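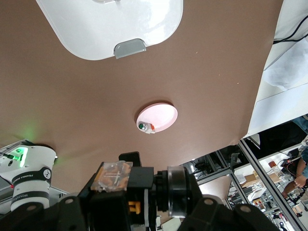

Slide 1: Small pieces on open surfaces

Leave up while people sit down. Start at 10 past, no later, as the room is needed afterward.

Introduce self: Evaristo Salinas, toy library stock and repair, Wornotora. The talk covers the sorting table only. Cleaning and lending records are in the Thursday session.

Point to the pink dish first, then the small piece lying near its rim. White and silver, green cap at one end, orange-red at the other. Ask the room what it is. Expect "bottle" and "part of a toy". Take both answers and don't settle it. A sorter has to put down a piece like this without knowing what set it came from, and the rest of the talk deals with that.

Slide 2: Terms

Loose piece – anything small enough to close in a fist that has no set number on it.
Parent set – the boxed item it belongs to.
Holding dish – shallow, rimmed, one per piece under query.
Tray – larger, for pieces already matched.

The printed handout still says "saucer" in two places. Read as "dish".

Slide 3: Scale of the problem

Catalogue at last stocktake: 1,484 sets. More than 2,000 loose pieces came out of the bottom of the boxes in the same stocktake. Don't dwell on the figures. The point is that the loose pieces outnumber the sets, and most sets come back complete, so the trouble sits in a small part of the collection. Doll's house kits and play kitchens are the worst. Puzzles are a separate matter and are handled by weight.

If asked for the breakdown by age group: we don't record it.

Slide 4: The table

Size matters less than people think. Ours is used from one long side only.

Colour: a plain mid-brown top suits us. Clear and white pieces show up on it, and so do most painted ones. Brown and dark red pieces don't, and those go straight to a dish. A patterned cloth was tried in February and withdrawn.

Finish: smooth. Small pieces slide on it, so nothing is left on the bare surface when the sorter gets up.

Dust: go back to slide 1 if there is time. There are a few light specks on the top, more of them toward the upper right. On a brown table specks are easy to see and easy to mistake for chips of white plastic. Wipe before each batch with a barely damp cloth, then dry. Check the cloth before it goes in the wash.

Slide 5: The dish

Round, shallow, raised rim. Pale is better than dark. Pale pink works for nearly everything except skin-tone doll parts, for which we keep a blue one.

The rim does two jobs. It stops cylinders rolling, and it gives the fingers something to lift by. A soup bowl also stops cylinders rolling, but the sorter can't see into it from a chair and the side walls shade the piece.

One piece per dish while it is under query. People resist this. Two pieces in one dish get matched to the same parent set whether or not they belong together, and we spent most of a winter undoing it.

Pieces drift to the rim when the dish is moved. Set it down flat and leave it. Don't tilt it to look underneath – turn the piece over by hand.

Slide 6: The tray

Anything wide, flat and rounded at the corners will do. Rounded corners wipe clean and square ones hold grit. Ask people to look for a handle or tab they can grip without putting a thumb inside.

Gloss is a nuisance. Under a ceiling light a glossy white surface shows pale streaks, and a clear bead can disappear in one. Either move the lamp or line the tray with matt paper. We use the backs of old Tufa order forms.

Keep the tray at the far side of the table and the dish in the middle. Matched pieces travel away from the sorter.

Slide 7: Describing a piece you can't name

Write colour first, by position: one end, body, other end. Then shape. Then a guess at use, with a question mark after it.

Sample card:
Body white/silver. Cap green. Other end orange-red. Small. Bottle?

Leave the guess off if there isn't one. Never write the guess first. Cards headed "bottle" were filed with the play kitchens and not looked at again by whoever was sorting the tool kits.

Slide 8: How long to hold

Dish for the day. Labelled bag after that. Bags are checked against returns each month and released to the spares drawer after two terms. Nullero branch holds for one term, and we haven't agreed on a common rule.

Small caps that could come off are bagged out of reach of children from the start, matched or not.

Questions

Likely: can the dish be replaced by a muffin tin? Yes for storage, no for querying.
Likely: where do the dishes come from? Op shops.
Handouts are on the chair by the door.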